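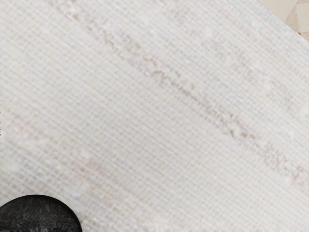
3 min read

Print | E-mail

The last letter writers of Girnlow

Ieva Org answers her post at four in the afternoon, with tea, and will not be hurried. Her cousin once waited until July to learn he was forgiven.

"By then I'd forgotten what for," says Zane Toom.

The stationer keeps twenty sorts of envelope and sells mostly the cheapest.
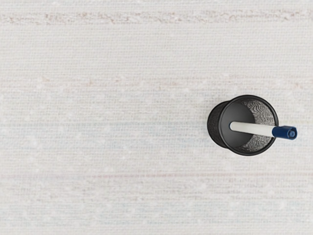

Stamps, and other luxuries

A stamp now costs more than the biscuit she eats while licking the flap. She writes smaller.

© Amar Magazine | Contact us | Back to top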